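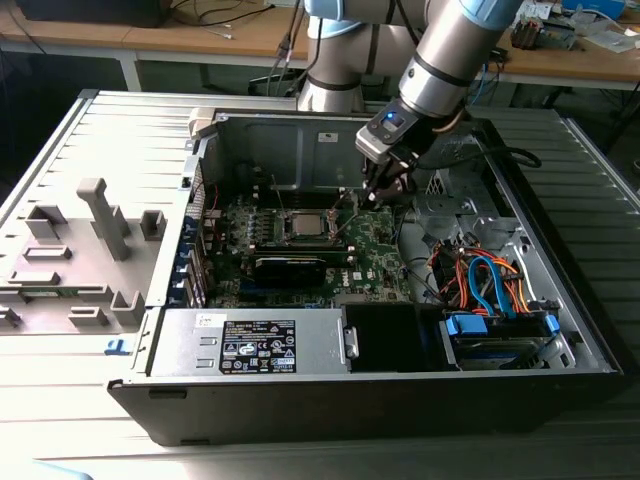
Cambiar el procesador sin liarla

Torre tumbada, tapa fuera, cable de corriente desenchufado (sí, tambien el del monitor). Pulsa el botón de encendido 2 segundos.

- Palanquita del zócalo: abajo, un poco hacia fuera y arriba. Sin forzar.
- El procesador, por los bordes. Nada de dedos en los contactos.
- Limpiar la pasta vieja con alcohol de 70 y papel que no suelte pelusa.
- Tornillos en un tarro. Los de los discos, aparte, que luego no cuadran.

Pasta nueva, una gotita y listo.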